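Leave the village shops their back rooms

When the council in Gestham approved its new rules on small shops in July, most of the argument was over parking. The part that will change more lives got one paragraph. Any shop with less than 400 square feet of sales floor may now turn its storage space into a flat without applying for permission. I think this is a mistake, and I say so as someone who wants more flats built.

A small shop depends on its back room. The owner buys when prices are low and keeps the goods until they are needed. Take the room away and the shop must order little and often, which costs more per item and puts more vans on narrow streets. Wilma Baert ran the grocer's in Plovwood until her lease ended, and she told me her delivery bill doubled in the year after the landlord took back the store. She put up the price of tinned food first, then crisps and biscuits, and her regulars began driving to Sellent for both. 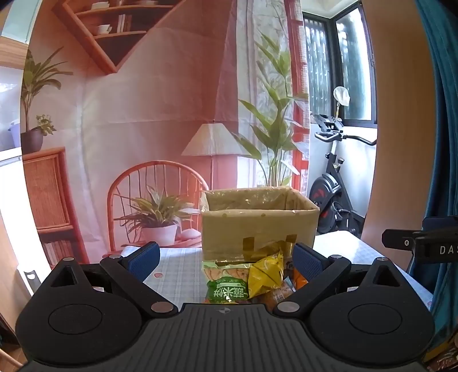 Can a shop manage with a smaller store and more deliveries?

Some can, mainly those in town centres where a wholesaler already calls every day. A village shop on a twice-weekly round usually can't, and its customers are the ones who go without when the bread runs out.

The case for the rule is that people need homes. Gestham has 3,966 households on its waiting list, and I don't dismiss that figure. But the back rooms in question are small, often with one window and a shared yard. The council's own paper expects 2 flats a year from the change. Against that we should set the shops that will close, and the bus fares and petrol of everyone who used them.

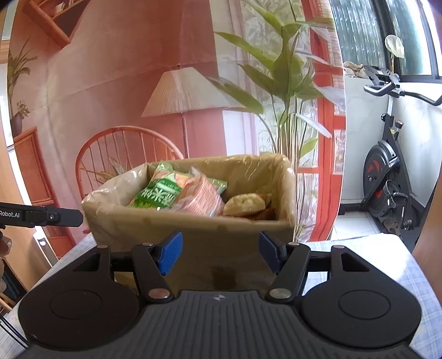 Page last changed: Feb 10, 2026

Amnuay Nilsuwan, who speaks for the landlords, says that owners should be free to use their buildings as they like. I would agree if the shopkeepers were the owners. Most rent, and a landlord who can earn more from a bedroom than from shelves will not wait long.

A better rule would ask for the tenant's written consent and keep a minimum share of each building for storage. Luangrath did this when it redrew its own policy, and flats still went in above the shops, where there was empty space to begin with. Upstairs rooms are harder to convert and need a separate door, so a grant of £3,000 towards each staircase would be money well spent. The council reviews the rules again in July, and tenants should write in before then.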